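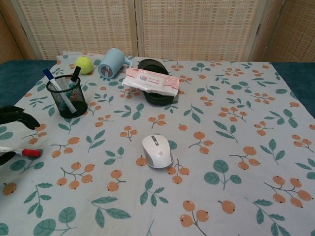 A marker in the gripper, two more in the pen holder.

Opinion > Robotics > Training data

The cloth on our table at Surkden has fruit and leaves all over it, and it divides people. Leif Bech would rather we worked on plain grey. His argument is that a busy pattern makes every example harder to learn from, and that we should get the easy case right before we dress it up.

I think he has the order wrong. We recorded 484 examples of one task, putting a marker into a mesh pen holder, and the first 70 were made on a bare bench. The policy trained on those did well on the bare bench and badly everywhere else. Kitchens and desks are patterned, and they have a mug on its side or a packet of wipes in the way. If the examples leave these out, the system has no reason to cope with them.

The same goes for mistakes. Ingvar Riis used to delete any run where the operator missed the holder and tried again. We now keep them – up to 66 in a batch – and label them as retries. A person who fumbles and recovers is showing something useful, and a clean set hides it.

None of this is free. Mixed tables take longer to set up, and operators get tired sooner. Florian Gisler has asked for shorter sessions, and he should get them. I would take fewer examples from a rested person over a large pile made in a hurry.

Leif and I still disagree about the cloth. It stays on until the end of February, and then we compare the two sets.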